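Reading Old Household Account Books
Notes for week two

Welcome back, everybody, and thank you for bringing your questions from last time (I have kept the slips and will get to the rest of them, I promise). Tonight we stay with the Huaranga ledger, so please have your photocopy of pages 61 and 62 open beside you, and a pencil, never a pen.

Remember that a household account book was a working tool. The person who kept it knew perfectly well what she meant by "the usual" or "as before, less the flour," and she had no reason to spell it out for us! So when you meet a line that makes no sense, leave it alone for a while and read on. Very often the same purchase comes round again in January, when the yearly bills were settled, and there it is written out in full.

A word about columns. The left one gives the day, the wide one gives the goods, and the right one gives the sum. Where the sum is underlined twice, the debt was paid. Where it is underlined once, it was carried to the next page, and you should go and find it there before you add anything up. I lost a whole winter to one entry of 3976 that I had taken for a price, and it was a running balance the entire time.
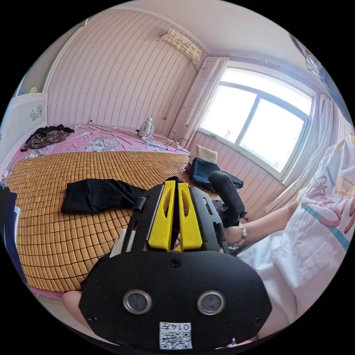
Hernán Echeverri objected that a single line under a sum might just as well mean the writer had checked it, and that he had seen this in his own grandmother's book. He is quite right that habits differ from house to house, and I would love to see that book if he can bring it. In the Huaranga ledger, though, the single lines match the carried sums on every page I have tried, so we will keep to that reading for now.

Spelling comes next. Please copy it exactly as it stands, even when your fingers itch to fix it. "Suggar" and "shugar" on the same page may be two different hands, perhaps a mother and a daughter taking turns, and if you tidy them up that little clue is gone for good.

For next time: transcribe the top half of page 62, line by line, and put a question mark in brackets after any word you are guessing at. Bring two copies, one for me and one to swap with your neighbor.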